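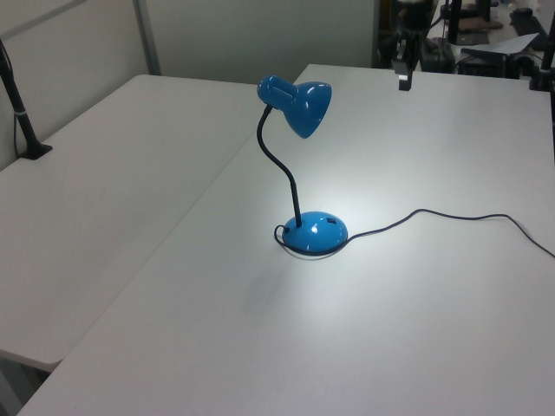
Call for participants: reading and close work under a desk lamp

Girik, the domestic lighting group at the Sondano Institute, invites adults to take part in a study of how people use a small desk lamp for reading, handwriting and mending. The study is led by Jana Hagedorn and will run until the end of July.

What taking part involves

Participants attend 2 sessions in Room 245, each lasting around 90 minutes. During each session you will sit at a plain white table and carry out short tasks by the light of a single lamp, adjusting it as you would at home. The model in use is a blue one with a flexible black neck, a round base and a small switch set into the base. You may tilt the shade, bend the neck or move the base at any time.

After each task you will be asked to complete a short questionnaire on comfort, glare and the spread of light across the table top. Please bring your usual reading glasses – if you wear them – and a book of your own choosing.
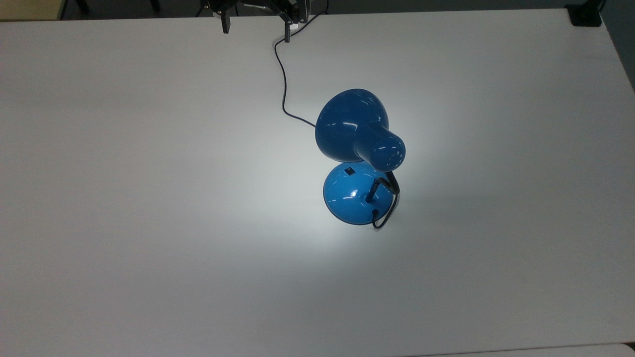

Who may apply

We are seeking 20 participants aged 18 or over who read or write at a desk on most days. Applicants should be able to read ordinary print, with or without glasses. Persons with a known sensitivity to bright light are asked not to apply. No previous experience of research is required.

Payment and expenses

Participants receive a single payment on completion of the second session. Local travel costs are refunded on production of a ticket or receipt. Those who withdraw early will be paid for the session attended.

How to apply

Applications should be made in writing to Nicanor Villaseñor, Study Office, Sondano Institute, stating your name, age and the days on which you are normally free. Please mark your letter or message "Desk lamp study". Replies will be sent to all applicants, and a consent form will be enclosed with each offer of a place.

Notice issued Tuesday, January 12, 2021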